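Maite Gallardo Photographs What Gets Taped to the Wall

8/23/19

Maite Gallardo keeps her prints in flat cardboard boxes that used to hold floor tile. There are 12 of them under the bench in her studio, on the second floor of the old Olszewski building, and she pulled one out before we had sat down.

"People ask for the finished book, but I'd sooner show you these," she said. The box held test prints for Left Up, her series on the marks that posters and notices leave behind after they come down. Squares of cleaner paint, corners of tape, a row of staples with a little colored paper still under each one.

Gallardo trained as a printmaker and came to photography late. She bought a used medium format camera to document her own etchings for a grant application, did not get the grant, and kept the camera. For two years she photographed very little with it.

"I was slow because film costs money and I was working at a frame shop," she said. "I would go out with one roll and come home with half of it left."

The first picture in the series was made in a stairwell at Grukby, the shared print workshop where she still rents press time. A calendar had hung there so long that the wall around it had turned yellow. When it was removed, Gallardo went back with a tripod.

"It was a rectangle. It was lighter than the rest of the wall. I printed it and put it up at home and I kept looking at it, so I made another one."

Rules came later. She shoots straight on, with available light, and she does not clean or move anything. Each print is made at the actual size of the mark, so some are no bigger than a playing card and one is taller than she is. That one had to be printed in two sections and is the only piece with a seam.

Where she finds them

Schools and laundromats are good, she said. Banks are bad because they repaint. She asks permission every time and is refused fairly often, usually by someone who thinks she is there to report on the condition of the building.

Kobe Verstraete, who runs the small press Broro and published the book in May, first saw the work pinned up at Grukby. He thought the prints were paintings.

"I walked up to one to look at the brushwork, and there wasn't any," he said. "I asked who made it and she was standing at the sink washing out a tray."

They worked on the sequence together over one winter, mostly by mail. Verstraete wanted captions with street addresses. Gallardo wanted none at all. The book as printed has a list of towns at the back, in small type, and both of them describe this as losing the argument.

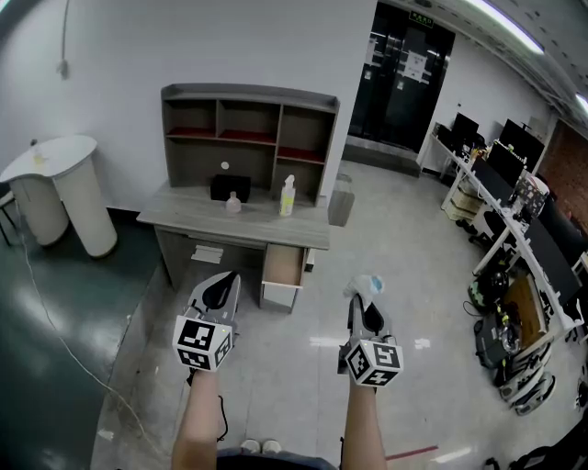
On color

Most of the walls in the book are some kind of beige, and Gallardo spent more time on that than on anything else. The first proofs came back too pink. The second set was too green. She drove to the printer with a painted board under her arm and stayed until the sheets matched it.

"Beige is hard," she said. "If a red is a little off you still see red. If a beige is off, it looks like a different room."

Jasmina Vukčević, who will hang 20 of the prints at the Bollotik gallery this fall, has had her own trouble with the walls. The gallery is painted a cold white, and the smaller pictures looked lost on it in a trial hang. She is having one room repainted gray and leaving the other alone.

"Maite asked me not to fill the old nail holes," Vukčević said. "I said I would think about it. I am still thinking about it."

The prints will be unframed and held up with pins. Gallardo spent up to 10 hours a week cutting mats at the frame shop and says she has had enough of them.

What comes next

She has started a second group of pictures with Kamonchanok Meesuk, a bookbinder who works down the hall. Meesuk collects the covers of discarded ledgers, and Gallardo has been photographing the spots where the labels have fallen off. They have not decided whether it will be a book.

"Kamonchanok wants to bind it in the covers themselves," Gallardo said. "Then you would have the picture and the thing together – I don't know if I like that yet."

She put the lid back on the box and slid it under the bench with the others. She had press time at Grukby that afternoon and needed to soak paper first.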